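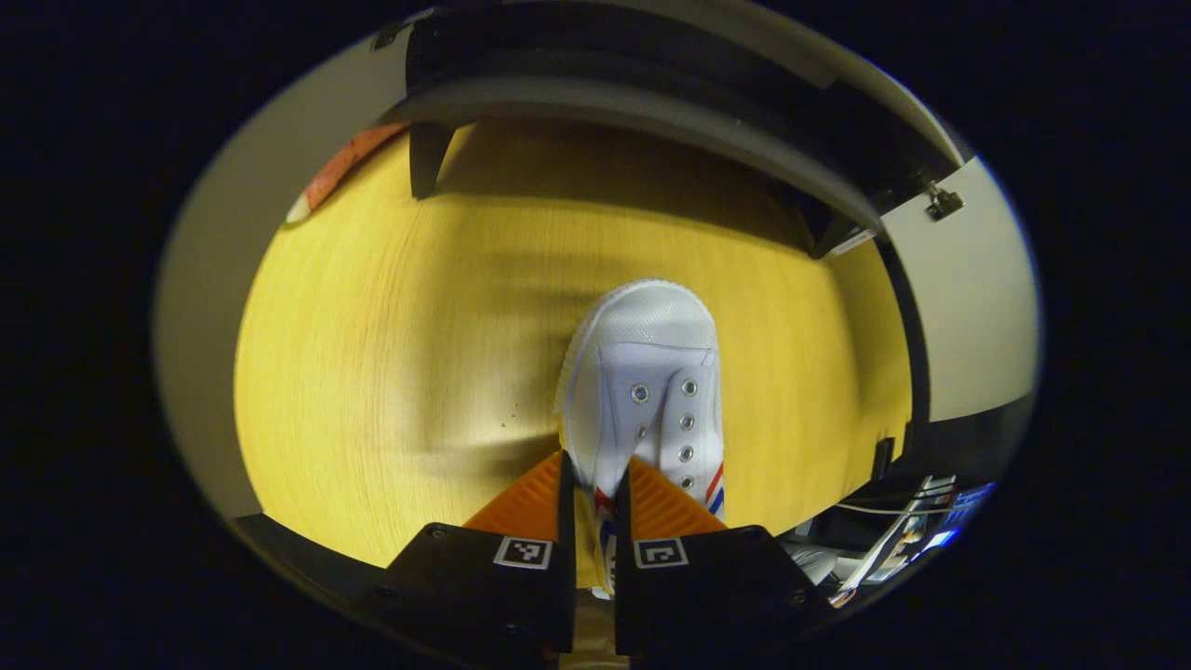
*A white canvas sneaker on a light yellow wooden surface.*

**Canvas shoes** are light shoes with an upper made of woven cloth, usually cotton, joined to a flexible sole that is most often rubber. They go by a good many names depending on where a person grew up, among them sneakers, plimsolls, tennis shoes, deck shoes and gym shoes, and the lines between these are blurry enough that two members of the same family may well disagree about them. The white canvas sneaker is perhaps the plainest member of the group and one of the most widely worn.

## Background

Cloth footwear is very old, and people in warm and dry places have long worn shoes of woven plant fiber. The canvas shoe in its familiar form had to wait for rubber that would stay springy in summer and not crack in winter, which came with the spread of vulcanization in the nineteenth century. Early pairs were sold for the beach, for croquet lawns and for boating, all places where a hard leather heel did more harm than good. Schools took them up for exercise classes, and from the gymnasium they wandered, slowly and without anyone much deciding on it, into ordinary daily dress.

## Materials

Canvas is a plain weave, meaning that each crosswise thread passes over one lengthwise thread and under the next. Heavier grades are called duck, from a Dutch word for linen cloth, and have nothing to do with the bird. Many shoe uppers use two layers, a sturdy one outside and a softer one against the foot, held together with paste or latex. The cloth breathes well and dries fairly quickly, though it gives little protection from rain and, as anyone who has crossed a wet lawn before breakfast can tell you, soaks through with great enthusiasm.

Soles are made of natural rubber, synthetic rubber or a blend. Natural rubber grips nicely and feels lively underfoot, while blends tend to wear longer and keep their color better.

## Construction

Most canvas shoes are built by one of two methods. In the vulcanized method, the upper is pulled over a foot-shaped form called a last, the sole and a rubber strip (the foxing) are pressed on while still uncured, and the whole shoe is baked in a large oven so that the parts bond together. In the cold cement method, finished soles are simply glued to finished uppers. Vulcanized shoes bend more easily and are often preferred by skateboarders, who like to feel the board.

The town of Plevenach is known in its region for the older of the two methods. Its largest workshop, Cluta, opened with 20 workers and had 400 at its busiest, and it still cures its shoes in batches of 80 pairs. The smaller firm of Rivadeneira, across the river, makes only slip-on styles and buys its cloth from the Skodora mill, whose bleached white duck is also used for aprons and tool bags. A fair held in Plevenach each July includes a foot race in locally made shoes, over 40 years old now and very popular with children.

## Care and cleaning

White canvas shows every mark, and there are nearly as many opinions on cleaning it as there are owners. The usual advice is to let any mud dry, brush it away, take out the laces, and work in a little mild soap and cool water with an old toothbrush. The soap should be rinsed out thoroughly, because leftover soap is a common cause of the yellow tide lines that appear as the shoes dry. Chlorine bleach can also turn white cotton yellow and weaken it over time.

Shoes are best dried in the shade with paper stuffed into the toes. Washing machines are used by many people with no ill effect, but makers generally discourage them, and a hot dryer may soften the glue and loosen the foxing. Laces can be soaked separately in a bowl.

## Wear and repair

The cloth most often gives way near the little toe, where the shoe creases with each step, and inside the heel, where the lining rubs. A small hole can be darned or backed with a scrap of cotton. Worn linings are sometimes covered with stick-on suede patches, sold at shoe repair counters and many fabric stores.

## See also

- Espadrille
- Duck cloth
- Shoe last
- Vulcanization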